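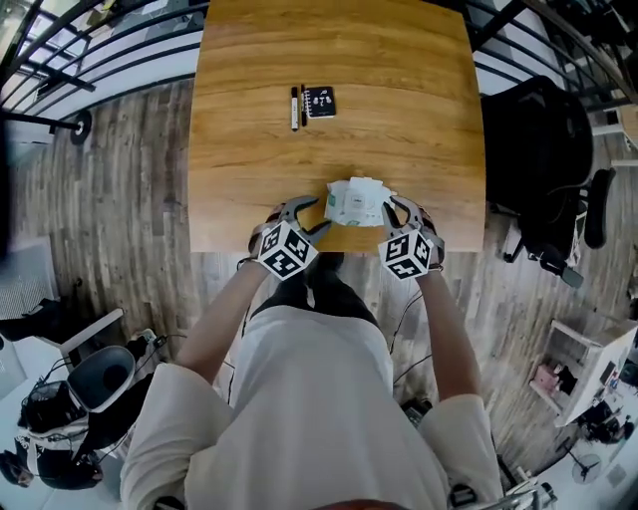 Guides > Erkus Hand Grippers > Recording > Soft Packages

4.2 Recording your first set of examples

By now your grippers should be charged and paired, so take a breath and clear a bit of elbow room at the table. Soft packages are a lovely place to start, even if they do slump and fold in ways you never planned!

1. Open Videvari on the computer and start a new task. Give it a plain name you'll still understand next month, such as "pick up crumpled package."

2. Stand at the near edge of the table with one gripper in each hand and the package between them. Pens and notebooks can stay on the far half, as long as you don't bump them.

3. Check that the marker cubes on top of both grippers are clean and facing freely upward. Keep your sleeves away from them.

4. Press Record, wait for the tone, and bring both grippers in slowly. Take hold, lift, set the package down again, and press Stop.

5. Crumple or turn the package a little differently and go again. We suggest 46 takes before a rest, and 300 for a full set (yes, it's a lot, but it goes faster than you'd think).

Note: A fumbled grab is still worth keeping if you recover from it. Mark it "recovered" and carry on.

Caution: Keep cables behind you or along your side, well away from the gripper fingers. Stop at once if one pulls tight.

When the set is complete, choose Send to Training and leave Videvari open until the upload bar closes.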